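Chapter 6
Looking After a Gripper Cell

Makers like to say a small cell needs no care between services. Delyth Pritchard, who kept the one at Damham for two years, never believed it, and her log gives good grounds.
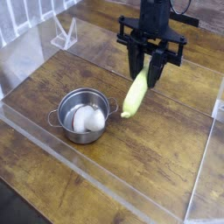
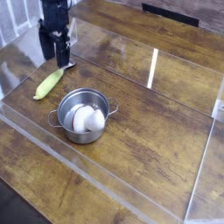
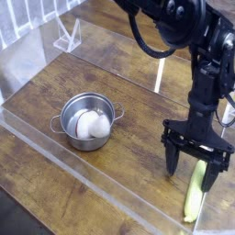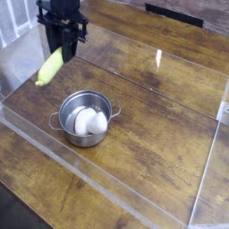
A small steel pot on a wood-grain top, inside clear panels.

Should you trust a finger alignment check done with the arm parked?
Only as a start. Bolts that feel tight at rest can still let a finger creep under load – the Damham log lists 307 cycles between one clean check and a bad grip. Check again with something held, and write down what you find.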